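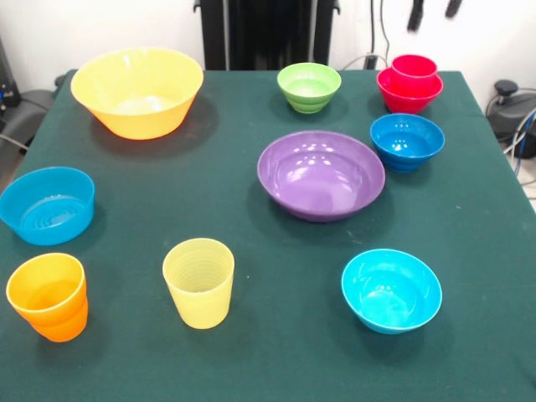
Valley fog in the Trindetti Basin

Valley fog in the Trindetti Basin is a cold-season weather pattern in which a layer of low cloud and fog settles over the floor of the basin and stays there, sometimes for a morning and sometimes for the better part of a week. It is known locally as "the lid", a name that describes it rather well when you look at it from the surrounding hills, where people may be standing in bright sunshine above a flat gray surface that hides every town below. The fog is a familiar part of life in Unent, the largest community on the basin floor, and it shapes the way people there drive, heat their homes, plant their orchards and plan their winters.

Setting

The basin is a broad, shallow bowl drained by the Pfister River, which enters through a wide gap in the north and leaves through a much narrower one in the south. Unent sits near the middle at an elevation of 534 feet. The ridges to the east and west are far higher, and the tallest of them, Bretano Ridge, reaches 3,350 feet along its wooded crest. The shape of the land matters a great deal. Cold air is heavier than warm air, and on a still night it slides down the slopes much as water would, gathering over the lowest fields. The southern gap is too narrow to let much of it escape before morning.

The river adds moisture. So do the wet meadows on either side of it, the irrigation ponds, and the soil itself, which holds on to autumn rain for a long time – gardeners in the eastern part of town will tell you it holds on a good deal longer than they would like.

How the fog forms

Most episodes begin after a rainstorm has moved off and high pressure has built in behind it. The sky clears, the wind drops, and the damp ground loses its heat quickly after sunset. Air near the surface cools until it can no longer carry all of its water as vapor, and tiny droplets begin to form. Meteorologists call this radiation fog, and on its own it is usually a modest thing, a few dozen feet deep and gone by the middle of the morning.

What makes the basin different is the warm air that often spreads across the tops of the ridges at the same time. Warm air lying over cold air is called a temperature inversion, and it keeps the air beneath from rising and mixing. With an inversion in place the fog deepens night after night. After the second night or so it commonly lifts a little off the ground and becomes a low deck of cloud by day, only to sink back to street level in the evening. Drizzle is possible, though it is seldom heavy enough to wet the bottom of a rain gauge.

The low winter sun has a hard time doing anything about it. The top of the fog is bright and sends much of the sunlight straight back up, so the ground stays cool, and an episode can more or less feed itself until something comes along from outside to break it.

Season and length

The season usually opens in late fall and runs until March, when the sun is higher and the ground warms earlier in the day. Fog can be seen in any month, of course, and there are summer mornings when a thin white ribbon follows the river for an hour after dawn, but those are short-lived affairs and are not generally counted as part of the same pattern.

The longest unbroken spell in the Unent weather station's records lasted 309 hours, just under thirteen days. It ended overnight with the arrival of a cold front and a stiff northwest wind. Shorter spells of three or four days are far more typical, and in some winters the storms come through so regularly that the fog hardly has a chance to get established at all.

Temperatures

One of the odder features of the pattern, at least for visitors, is how little the temperature changes in town. Under a thick deck the afternoon high and the overnight low may differ by only 2 degrees Fahrenheit. Up on the ridge the same day can be mild enough for shirtsleeves by lunchtime, with a sharp drop after dark. Anyone driving up the Bretano road on such a day will find the air growing steadily colder for the first few bends, then suddenly much warmer as the road comes out into the sun.

When the basin floor is below freezing, the droplets remain liquid until they touch something, and then they freeze to it. The result is rime, a rough white coating that grows toward the wind on fence wire, twigs and the seed heads of tall grass. It is a lovely sight. It is also slippery underfoot, and a heavy coating can bring down small branches.

Effects on daily life

Travel is the main concern. Visibility along the river road can fall from half a mile to a couple of car lengths in the space of a single bend, particularly near the ponds. Drivers are advised to use low beams, as high beams light up the droplets and make matters worse, and to leave plenty of room in front. Bridges deserve special care when the temperature is near freezing, because their decks cool from below as well as above.

Air quality suffers too. The inversion that traps the fog traps smoke along with it, and since wood heat is common in the older neighborhoods, the air can grow stale and sharp-smelling by the third or fourth day. People with asthma or other breathing troubles are usually encouraged to limit outdoor exercise until the air begins to move again.

Orchard growers tend to look on the fog more kindly. Apple and cherry trees need a long stretch of chilly weather in order to bloom well in spring, and steady cool days under the deck supply it nicely. Trees in the basin are therefore less likely to be coaxed out of dormancy by a warm week in midwinter than trees on the sunny slopes above – a real advantage when a late frost arrives. The drawback is dampness, which encourages mold and makes winter pruning unpleasant work.

Forecasting

Predicting when fog will form is fairly simple, and most regional forecasts get it right a day ahead. Predicting when it will leave is another matter. Computer models often smooth out the hills and underestimate the pool of cold air between them, with the result that they tend to clear the fog too early. Forecasters compensate by comparing readings from the basin floor with those from the ridge. If the ridge is warmer, the inversion is still there, and a gray day in town is a fairly safe bet.

Wind is the most reliable sign of change. A weak front may pass overhead without disturbing the cold air at all, leaving Unent in fog while rain falls through it. A stronger one will usually scour out the basin within a few hours, starting at the northern gap and working south along the river.

See also

Cold air pool
Freezing fog
Radiation fog
Rime ice
Temperature inversion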